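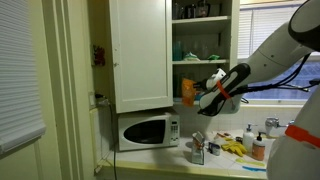
Hollau Housing Co-op – Shared Kitchens Group

Forum > Kitchens > Storage > Who gets the lowest shelf?

mirabelle_k
Hello all. In November we must decide again how the upper cabinets are divided, and I would like to start the discussion early. At present each apartment has one full shelf. On paper it is fair. In practice the person who gets the top shelf needs a stool every morning for her tea. I am 1 meter 58 and I have had the top shelf for two years. My proposal is that we divide by kind of food: daily things on the lowest shelf, cooking things in the middle, reserves on top. Please write what you think.

tolva
I am against it. If the food is mixed, it gets eaten. We had this system in the Holzer house before I moved here and I lost more coffee in one winter than I drank. A name on a shelf is a clear thing.

ostkurve9
Same opinion as tolva. I also don't want to discuss with six people if my peanut butter is "daily" or "reserve". For me it is daily. For my neighbor it is perhaps a medical problem.

mirabelle_k
Every package can still have the apartment number on it. I don't ask that we share the food, only the height.

pfeffer_und_co
I am for the proposal, with one change. Open bags should not stand on any shelf without a clip or a jar. Last spring we had moths, and it took us the whole summer to get rid of them. The flour and the nuts went in the trash, also from people who had closed everything properly.

tolva
The moths came with the bird seed. We have talked about this.

pfeffer_und_co
You have talked about this. I don't have a bird.

jilitow_annex
I write from the Jilitow building, where we have the same cabinets. We rotate. Every three months each apartment moves one shelf down, and the lowest one goes to the top. It works quite well, and it has a side effect that we did not plan: people clean out their shelf when they move. The first time I found lentils that were older than my lease.

ostkurve9
Rotation is okay for me. But who controls it? Our cleaning plan is also a rotation and it is still showing last year.

jilitow_annex
We have a paper inside the cabinet door, with the months and the apartment numbers. When the month is over, the first person who opens the door in the morning complains to the others. There is no other control.

mirabelle_k
I could live with rotation. Only I would ask for an exception for apartment 37, because he has the bad shoulder and should not reach over his head at all. He should keep the lowest shelf as long as he wants it.

tolva
Agreed about 37. For the rest I prefer that we leave it how it is and buy a better stool. The old one is moving on the tiles. I saw a good folding one with rubber feet for 40 euros.

pfeffer_und_co
For that money we can buy jars for everybody – and then the moth question is also finished.

tolva
Then both. The kitchen account has 736 in it, I looked yesterday.

mirabelle_k
Good. I will put three points on the list for the November meeting: rotation with the exception for 37, the stool, the jars. Who has another point, please write it before the meeting and not during it.

ostkurve9
The drawer with the plastic lids. But this is maybe a new thread.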